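Speaker notes: Packing delicates into a zip bag
Lindemann store staff training, session two
Speaker: Anneliese Seidel

Slide 1. Title

Introduce self, then Till Frerichs, who runs the practical after the break. Handouts are at the back. Questions at the end of each block, please, except on zippers, where they can come at any time.

Slide 2. Scope

This session covers soft items that go into a fabric bag with a zipper: bras, lingerie, light knitwear, scarves. Boxed goods and anything on a hanger were in session one. Returns processing is in April with Kai Engelhardt.

Slide 3. Where damage occurs

Read the three lines on the slide.
Lace trim caught in zipper teeth.
Molded or padded cups creased by weight from above.
Tags bent, torn or detached.

Figures from the last stock check: 200 bags opened and inspected, 18 with at least one damaged item. Do not go through the cases one by one. Finn Rieger has the full table if anyone asks.

Slide 4. Sorting before packing

A pile is acceptable as a starting point. It should be sorted before anything goes into a bag. Lift each item by the band or the thickest part of the cup. Do not pull by a strap that disappears under other fabric, since the other end may be hooked to something. Find the end first, free it, then lift.

Dark and light items are separated at this stage. New dark fabric can transfer dye onto beige and white. Candari tissue goes between the two groups if they have to share a bag.

Padded cups: nest one inside the next, facing the same way. Do not turn one cup inside out into the other. It saves space and leaves a ridge across the center that steaming does not always remove.

Slide 5. Lace

Openwork lace catches on hooks, rough nails, watch straps and zipper teeth. Close all hooks before sorting. Scalloped and looped edges are the worst case, as a single loop is enough to start a pull. Fold lace inward so that the smooth side of the cup faces out.

Pause for the sample bras to go around. Ask for them back.

Slide 6. Tags

Tags stay on. They lie flat against the garment, print side up, and are never folded under to make the bag look neater. A tag tucked under another item should be pulled clear before the bag is filled. If the print cannot be read, set the item aside for relabeling.

Slide 7. Bag and zipper

The standard bag is the Sisisell, canvas, one main zipper. Fill to two fingers below the zipper line. An overfilled bag closes, but the fabric at the seam is under tension and the contents push into the teeth.

Sequence: straps in, lace in, top layer pressed down with a flat hand, zipper closed in one slow movement with the other hand holding the seam. If the slider stops, back it off. Do not force it. Check that the bag's own strap is clear of the zipper tape.

Leave the next slide up while the tables are being set.

Slide 8. Bag and contents 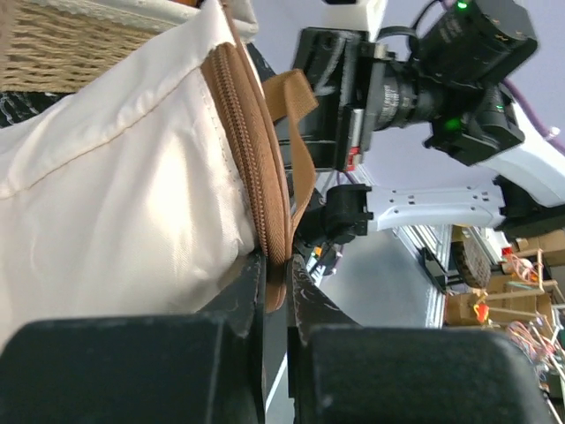 Canvas bag, brown zipper, strap to the right of it. 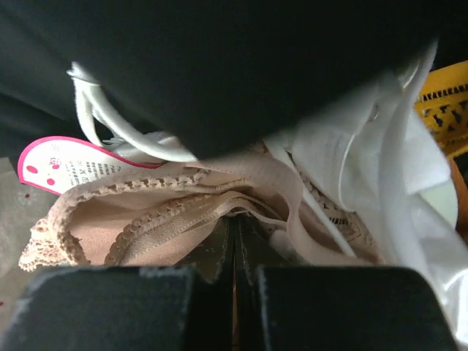
Slide 9. Practical

Hand over to Till. Work in pairs, one packing and one checking, then swap. Each pair packs one bag of mixed lingerie and one of knitwear. The checker opens the bag and looks at lace, cups and tags in that order.

Lieselotte Ackermann collects the check sheets. Sheets without a station number cannot be entered.

Slide 10. Storage and follow-up

Packed bags are stored upright, one layer deep, with the zipper at the top. Nothing goes on top of them, including empty bags. Shelf labels are printed from Lidico; the code for this category is 87.

Revised packing sheet is valid from 10th February. Older copies at the stations should be thrown out. Leave five minutes for questions, then collect the sample bags and the tissue.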